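搜索文章、作者、关键词 搜索
分享 40 评论 2

4 散场以后：小城音乐氛围的形成与维持

4.1 从一条街说起

上一节谈过场馆的数量与演出排期，读者大概已经有些着急，想知道我们为什么迟迟不谈“氛围”二字。说来惭愧，这个词我们从立项之初就挂在嘴边，真要落笔时却犹豫了很久。旅游手册喜欢说某座城市“空气里都飘着音乐”，读起来固然愉快，可研究者若照抄下来，就等于什么也没有说。因此本节愿意走一条慢一点的路，先把氛围看作一连串具体的、可以询问的行为：人们散场以后去了哪里，和谁说话，路上有没有哼唱，回家以后还听不听，下一次又是怎样决定出门的。

我们所考察的皮尔科姆（Pilcombe）和彭姆洛（Pemlow）都不是会出现在“音乐之都”榜单上的地方。两城人口相近，坐火车单程不到一小时，居民彼此也多有亲戚往来。皮尔科姆靠河，老码头一带的酒馆向来有周末合奏的习惯；彭姆洛在山坡上，街道窄而陡，音乐多半发生在教堂附属的厅堂和一家叫马尔霍特拉（Malhotra）的唱片店楼上。若按座位数计算，前者远胜后者，然而在问卷里，彭姆洛的居民反而更愿意说自己住在“一座有音乐的城”。如此有趣的落差，正是本节想要耐心解释的。

4.2 材料与做法

问卷共回收有效答卷186份，由两城的书店、唱片店和面包房代为发放。在此基础上，我们又邀请了40位受访者做较长的谈话，谈话大多在演出结束后的一周内进行，地点由对方挑选，有人选在自家厨房，有人选在河堤的长椅上，还有一位中提琴手坚持要边走边谈，结果录音里有一半是风声（好在他说得慢，大部分内容还是整理出来了）。整个田野阶段持续八周，到九月学校开学时告一段落。

谈话提纲故意写得很松。开头只问一句“最近一次听现场是什么时候”，之后便跟着对方的记忆走。起初我们担心这样做会让材料散得无法收拾，后来发现担心是多余的，因为几乎每个人都会自己绕回到两三个固定的地点和时刻上去。编码由两位研究者分别完成，再逐条对照；意见不合之处，就把录音重新放一遍，一边喝茶一边商量，直到双方都觉得说得过去为止。

还应当交代一点限度。愿意坐下来谈一个钟头音乐的人，本来就比一般居民更喜爱音乐，所以下文引述的热情，读者不妨打一点折扣再看。问卷部分的情形稍好，面包房门口的顾客里，毕竟有不少是从来不听现场的。

4.3 “多留一会儿”的时间

谈话中出现得最频繁的，是演出结束到真正离开之间的那一段时间。我们把它暂且称为“逗留时段”。在皮尔科姆，酒馆的合奏没有明确的终点，乐手陆续收琴，听众陆续付账，逗留时段与演出本身几乎分不开；在彭姆洛，唱片店楼上的音乐会则有一个清清楚楚的结尾，灯亮起来，椅子要有人叠，楼梯又窄得只容一人通过，于是大家只好站在原地等，一等就聊了起来。

奥斯瓦尔多·格雷科（Osvaldo Greco）在彭姆洛教了大半辈子单簧管，他对那道楼梯的感情颇为复杂：

“每次下楼都要排队，排队的时候你前面那个人就会回过头来，问你刚才第二首是谁写的。我在那道楼梯上认识的人，比我在学校里认识的还多。要是哪天修宽了，我大概会高兴一个月，然后开始想念它。”

类似的说法在彭姆洛的谈话里反复出现，只是有人讲的是楼梯，有人讲的是衣帽间，有人讲的是门口那一小块能避雨的屋檐。建筑上的不便在无意之间延长了相处的时间，而相处的时间又让陌生的听众渐渐成了面熟的听众。前人关于大型音乐厅的讨论往往把疏散效率当作优点，对安全而言当然如此，可是对一座小城来说，多出来的十几分钟也许同样值得珍惜。
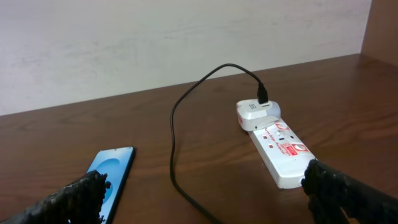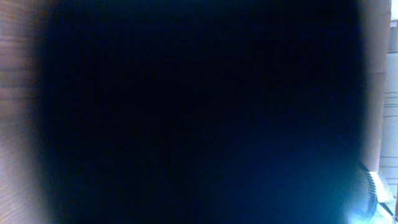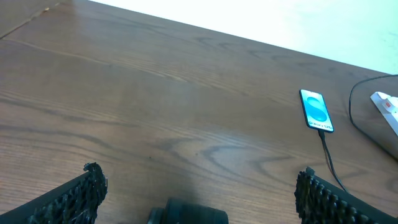
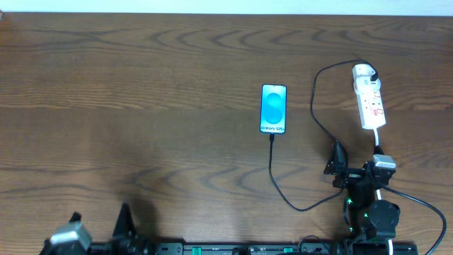 图 2 室内四幅。第一幅：木桌面与白色插线板；第二幅：近处的深色表面；第三幅：桌面木纹；第四幅：木桌上亮着屏幕的黑色手机。

4.4 家中的余音

逗留时段结束以后，听众各自回家，音乐却常常没有停下。问卷里有一道开放题，请受访者写下“听完现场当晚还做了什么”，答案比我们预想的要温柔得多。有人翻出多年不碰的口琴，有人给住在外地的女儿打电话，把副歌唱给她听；一位退休的邮递员说，他每次听完弦乐都会煮一锅汤，因为觉得太安静了睡不着，锅里咕嘟咕嘟的声音正好接得上。我们很难把煮汤编进任何现成的类目里，最后单独为它设了一项，叫作“延续性家务”，审稿的同事看了直笑，但也同意保留。

居家聆听与现场之间的关系，过去的文献多以“替代”来概括，意思是在家听得多了，出门就少了。至少在两座小城里，我们没有看到这样的迹象。谈话对象当中，在家听得勤的人，讲起下一次演出也格外具体，日期、曲目、要穿哪件外套都已想好。乔瓦尼·马里诺（Gianni Marino）是皮尔科姆码头合奏的手风琴手，他的理解十分朴素，认为在家听就像是看菜单，看久了总要饿的。比喻未必严密，却道出了许多受访者共有的心情。

值得多说一句的是，家庭内部也有自己的音乐分工。谁负责挑唱片，谁负责抱怨声音太大，谁在旁边装作不听却能跟着唱完整首，每一家的安排都不一样，而且往往延续多年。夫妻二人一同接受谈话时，我们常常只需提一个问题，其余的时间便由他们互相纠正，坐在旁边听着实在是一种享受。此类互动也提醒我们，以个人为单位的问卷会漏掉许多东西，今后若有条件，应当以一户人家为单位重新设计。

4.5 外来的音乐与本地的耳朵

每年夏末，皮尔科姆会接待普里克比（Prikby）巡演的乐手。普里克比原是一个民谣社团，后来渐渐发展成沿铁路线各站停留的小型音乐节，每站只演一晚。对于它的到来，居民的态度颇为微妙。年轻人欢迎它带来的新曲目，年长的听众则略有微词，觉得客人演得太响，又走得太快，连“多留一会儿”的机会都没有给人。

我们曾设想，外来演出会冲淡本地的音乐氛围，谈话材料却给出了较为曲折的图景。巡演乐手离开之后的几个星期里，码头合奏的曲目单上往往会多出一两首新学来的曲子，节奏放慢了，歌词也换成了本地地名，有时连原来的调式都改了。马里诺对此毫不避讳，说好听的东西谁都想留下来，留下来了就得按自家的口味放盐。由此看来，本地的耳朵并没有被动地接受什么，它一直在挑选、修改，有时甚至有些固执。

彭姆洛因为不在巡演路线上，情形又有所不同。那里的听众若想看普里克比的演出，须得结伴坐火车去皮尔科姆，回程的末班车于是成了另一种逗留时段。有八位受访者不约而同地谈到车厢里的合唱，其中两位还争论起究竟是谁先起的头，到谈话结束也没有定论。格雷科则坚称自己从不在火车上唱歌，不过他的学生在另一次谈话里提供了相反的证词，我们在此一并记下，留待读者判断。

4.6 初步的讨论

把上述材料放在一起，我们倾向于认为，小城的音乐氛围与演出的数量有关，却更多地寄托在演出前后那些松散的时间里。楼梯上的闲谈、深夜厨房里的汤、末班车上的合唱，单独看都微不足道，放在一座城市的日常里，却让居民有理由相信音乐是自己生活的一部分。彭姆洛座位虽少，逗留的时间却长，且多半发生在不得不与旁人说话的地方，这或许可以部分地说明4.1节提到的落差。

当然，另有几种解释我们暂时无法排除。彭姆洛的问卷有相当一部分是在唱片店发放的，来店里的人本来就偏爱音乐；皮尔科姆的酒馆合奏历史太久，居民也可能早已习以为常，被问到时反而想不起来提它。两种可能都需要更长时间的观察，尤其需要冬季的材料，因为本次田野全部在温暖的月份完成，天冷以后还有没有人愿意站在屋檐下聊天，我们心里其实没有把握。下一节将转向乐手一方，先从排练场地的借用和乐器的存放谈起。

分享 40 评论 2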